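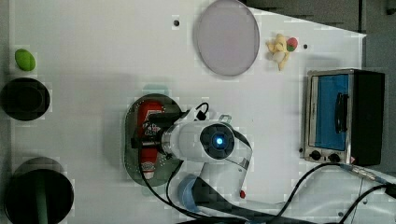
Figure 2. The kitchen set on the white table, with the bottle on the green dish, the round plate near the top and the oven on the right.

4.2 Where does the bottle go?

I'll start with the ketchup, as almost everyone who wrote to us did. We had asked people to tell us in their own words where each thing on the table should live, and we were expecting a lot of talk about the fruit. Fruit is easy to have opinions about (I certainly have some). Instead we got page after page on one squeeze bottle and the green dish, and by the time Dritia closed at the end of February I had a folder of answers named simply "ketchup".

Across roughly 600 answers we marked 1871 places where somebody named an object, and 846 of those came with a container or a surface attached: the strawberry on the plate, the orange slice in the blue bowl, the mug beside the oven. I coded the first batch by hand at my own kitchen table in Nurkusby, with the real ketchup standing right there, and I don't think that did me any favours as a neutral reader.

The dish itself was the first headache. It's shallow and oval, with a rounded rim, and people called it a tray, a bowl, a basket, a caddy, a boat, and once "the green thing you get chips in". We had planned to merge all of these under one label and move on. I'm glad we held off – the word people picked went along with what they wanted to put there. Writers who said "tray" tended to treat it as a place to park the bottle between uses. Writers who said "basket" wanted the bottle to stay there for good, the way it would at a diner, and several of them wanted napkins in with it. The "bowl" people were the unhappy ones. A bottle in a bowl looked wrong to them, and they moved it to the table top or as close to the oven as they could get it.

We had borrowed our list of container words from the earlier Floltmont work, and it has no entry for a basket that food gets served in. Its baskets are all for storage. I added two entries, one for serving and one for carrying, and went back over everything I'd already done, muttering.
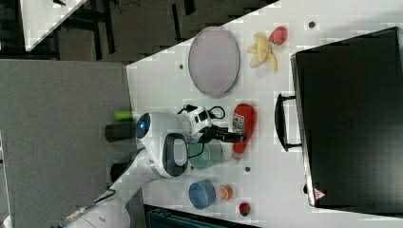 Lutfa Akanda read an early draft and wrote in the margin that I was making far too much of the dish. In her family the ketchup never belonged in or on anything, it stood on the bare table until the meal was over and then it went back in the fridge door, and she would like that counted as a proper answer and not as a missing one.

She was right, and we changed the coding. "On the table" had been sitting in the same bin as "no location given", mixing up the people who had a view with the people who had skipped the question. Once I split them, the bare table became a perfectly respectable spot for the bottle, and for the cup too. It hardly ever came up for fruit. People will let a bottle lie on its side by the oven door without a murmur, but a strawberry on the bare surface bothers them, toy or no toy, and they want it on the plate.

Then there's the plate, which is big for a set like this and does a lot of the work. It was the favourite home for the banana by a long way. I had wondered whether the peel would matter, with the banana already half open and ready to eat, and for some writers it plainly did: peeled things go on plates, whole things go in bowls. One answer put this as a house rule and added that their kids ignore it.
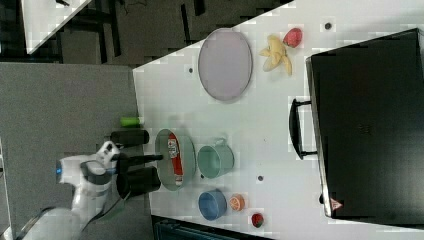

The two strawberries caused more trouble than I'd planned for. Plenty of people wrote "the strawberry" as if there was just the one, and we couldn't tell which they had in mind, or whether they wanted the pair kept together. I coded these as one mention with an unknown number. My co-coder wanted them thrown out. We argued it back and forth over a couple of long phone calls and kept them in, flagged, so anybody using the data can drop them.

Colour came into it as well. A fair number of writers put the orange slice in the blue bowl and gave no reason beyond liking how it would look, and some kept the bottle away from the strawberries on the grounds that there'd be too much red in one corner. I had no code for "looks nice". There is one now.

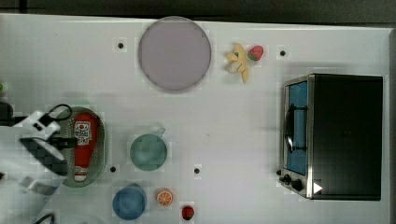

Last, the oven. Very few people put anything inside it. They used it as a landmark: next to the oven, on the handle side, well away from the oven, in front of the door so you can reach. The Schnyder coding sheet, which we used for the location words, treats every appliance as a container first and a landmark second, and for this set I'd swap that around. The mug is the exception. Quite a few writers wanted it close to the oven "for the tea", and two wanted it in there to warm up, a habit I'd never come across and have since tried at home with a real mug. It works fine if you remember the oven mitt.

The full list of container and landmark words, with the serving basket and the bare table added, is in the appendix, along with the flagged strawberry answers.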